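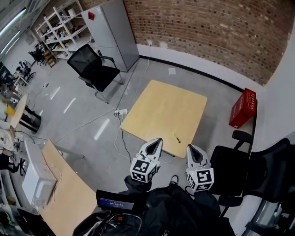
Budgeting for handheld gripper pairs: what belongs in the first order?

Posted in Equipment and Purchasing

skekgate_ops

We are planning a small demonstration-recording setup and I have to submit a purchase request in January. The hardware is the usual handheld type: two grippers per operator, fiducial cubes at the base of each, and a small display worn by the operator. No arm in the first phase. An arm may follow in the next budget year if the data is usable.

The tasks are bench tasks: picking up hand tools, placing them in a tray, handing a screwdriver from left to right. Single table, concrete floor, ordinary office furniture in the rest of the room.

I have a quote from Skardale for two pairs and a quote from Pletard for one pair plus spares. Skardale is cheaper per pair but lists jaws as a non-stock item. Pletard includes a spares kit and charges more for everything else. My ceiling for this phase is $2,000 excluding the computer, which we already own.

Points I need settled before I submit:

Is it better to have a second pair, or one pair and a stock of jaws and marker cubes?

Do I need to budget for the room itself (table, lighting, power), or can that wait?

Does anything bought now carry over when the arm arrives?

Pletard_user_4

Buy one pair and the spares. A second pair is only useful if you have a second operator trained and a second recording computer. You mention one computer.

Jaws wear at the tip. On hard handles such as screwdrivers and pliers we replaced ours after 9 weeks of daily use, and the tips were measurably out before that. If the jaw geometry drifts, the recorded grasp width no longer matches the real one, and you will not notice until someone tries to train on it. Non-stock jaws are a real cost. Ask Skardale for the lead time in writing. If they will not give one, treat the quote as incomplete.

Marker cubes: keep one complete spare set, same print, same dimensions. Do not let anyone reprint them on the office printer and glue them on. Gloss and scaling errors both affect detection. If a cube is damaged, swap it and recalibrate, then log the date against the session numbers.

On carryover, ask whether the same jaw fits the vendor's arm-mounted gripper. With ours it does, with a $194 adapter plate that was not on the original quote. Get that number now, even if you do not spend it this year. Your finance office will ask why it was missed.

ajm_bench

get the second pair. ours broke and we lost a month. also tape the cords down

Abou Jaoude Test Lab

I would split this differently. The grippers are the part of the request that everyone checks. The room is the part that gets left out, and it stops work just as effectively.

Room items to price in this phase:

Power. Count the chargers, the computer, the display and any fixed lights, then buy a strip with spare outlets and run it to the side of the table where the operator does not stand. Floor cords in the walking path are the most common reason we have had to discard a session. Someone steps on a cable, looks down, and the view leaves the bench. Floor cord covers are inexpensive and usually come out of a facilities budget, so ask before you put them on yours.

Table. A plain light top is fine. Matte is preferable to gloss. Pick one height and keep it. If you intend to mount an arm later, check now that the top and legs will take a clamp load. A light table that works well for handheld recording can be unsuitable for an arm, and then you repeat the background setup as well.

Lighting. Overhead fluorescent strips are usable. Check for flicker in a test recording before you order anything. We bought two panel lights and returned one.

Background. Whether to clear the room depends on the purpose of the data. For a policy that has to work in ordinary rooms, chairs and shelving in view are acceptable and you should not spend money on screens or curtains. For a fixed cell, keep the room as close as possible to the final cell. Decide this before the purchase request goes in – it changes the total more than the choice of vendor does.

Worn parts. Straps and cables for the display fail before the display does. Order two cables and one strap. Check the connector type, as some vendors use a locking version that costs several times the standard one.

Task objects. Put them on the request as a line of their own. You need several screwdrivers with different handle colors and lengths, and duplicates of each. Tools borrowed from a general workbench go back to it, and you then have sessions you cannot repeat.

For the second pair, my rule is hours. Below 9 hours of recording a week, one pair with spares is sufficient. Above that, charging and repair time begin to limit you and the second pair is justified. With a ceiling of $2,000 I would take the single pair, the spares kit and the room items, and list the second pair as an option to be exercised in the next budget year together with the arm.

One correction to the reply above on recalibration: log it against the serial number of the gripper as well as the session. Left and right units get exchanged during cleaning, and the session log alone will not show it.

skekgate_ops

Thank you. We expect to be under the weekly figure, so I will go with one pair plus spares. I have asked both vendors for jaw lead time and the adapter price. Skardale has not replied. Pletard quotes the adapter separately and confirms the jaws are common to both units.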